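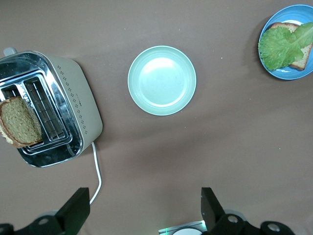
3.2. Disposición de los utensilios en la superficie de desayuno

La distribución de los objetos en la mesa condiciona la secuencia de acciones con la que una persona prepara una tostada, y en particular la distancia entre el punto de extracción del pan y el plato que lo recibe. En los trabajos previos de Karimi sobre cocinas domésticas esa distancia se trataba como constante, lo que impide separar el efecto del electrodoméstico del efecto de la colocación. En el presente estudio se registraron 136 preparaciones en 6 viviendas de Jenemthorpe, y en cada una se anotó la orientación del tostador, la ranura utilizada y la posición del plato vacío. La figura 3 corresponde a la configuración que denominamos oblicua: el tostador de dos ranuras queda a la izquierda, con el eje mayor en diagonal, y el plato verde menta ocupa la parte central de la mesa. La carga es asimétrica, con una sola rebanada de pan integral en la ranura exterior y la otra libre, de modo que la ranura más próxima al plato no se emplea.

Figura 3. Configuración oblicua con carga asimétrica. Vista superior.

La carga asimétrica se codificó como categoría propia. Cuando el usuario elige la ranura exterior, la trayectoria de la rebanada hasta el plato pasa por encima del cuerpo del aparato, y las migas desprendidas en ese tramo caen en parte sobre el panel superior. El recuento de migas se realizó según el protocolo Clundar, con la mesa limpia al inicio de cada preparación y un área de muestreo de 900 cm² contigua al lado mayor del tostador. El cable se consideró un obstáculo únicamente si cruzaba la recta entre la ranura cargada y el centro del plato.

Las diferencias entre configuraciones se analizan en la sección 4. Los datos recogidos en abril se excluyeron del análisis de migas por un cambio en el tipo de pan.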